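In Defense of the Slow Hotel Breakfast

I have been staying in hotels for work and for pleasure for a good many years now, and if you asked me what I remember about most of them, I would have to admit it is breakfast. I couldn't tell you the color of the curtains in Brusville, but I could tell you where I sat, and that the coffee came in a proper pot, and that the lady who brought it let me stay until well past ten with my newspaper spread out all over the place.

So it makes me a little sad to see the sit-down breakfast going away. The Ramatell, where I have spent a week every June for 16 years, now hands you a paper bag at the front desk. There's a muffin in it, and a juice, and a granola bar you will find in your coat next winter. The room rate went up by four dollars the same season, which I mention only because I noticed it. 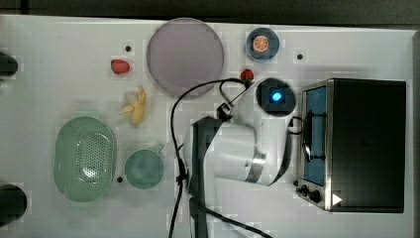
Fruit is still the best part of a morning away from home.

I do understand the argument on the other side. A dining room costs money to heat and staff, and plenty of guests are out the door by six with a plane to catch, and they are perfectly happy with the bag. Bless them, they should have it! But a hotel is supposed to be a place where somebody looks after you for a little while, and breakfast is the one time of day when most guests will sit still long enough to be looked after. You meet people, too. I once got the whole plan for two days in Brastska from a couple at the next table, including which ferry to skip, and I never would have gotten that standing at a front desk with a bag in my hand.

What I would like to see is a bit of middle ground. The Tarawneh has only 40 rooms, and it keeps one long table going from seven until eleven - toast, eggs, fruit, whatever jam there happens to be. You help yourself and you sit where there's a chair. It can't cost very much, and almost everyone I talked to there had stayed before, and I don't think it was for the view of the parking lot.

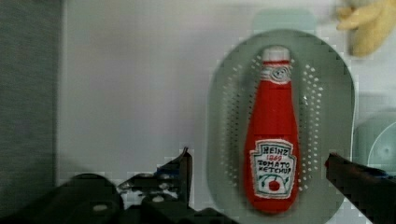 A reader in Brusville wrote to tell me that I am being sentimental, and that she would gladly trade any dining room for a cheaper bed and another hour in it. She travels with small children, she said, and a long table at seven in the morning is her idea of punishment. The bag goes up to the room, everybody eats in pajamas, and there are no dirty looks from people with newspapers.

Well, I have been one of those people with newspapers, and I hope I never gave anyone a look. I take her point about the pajamas. I would still ask the Ramatell to open that dining room on weekends, at least, and see who comes down.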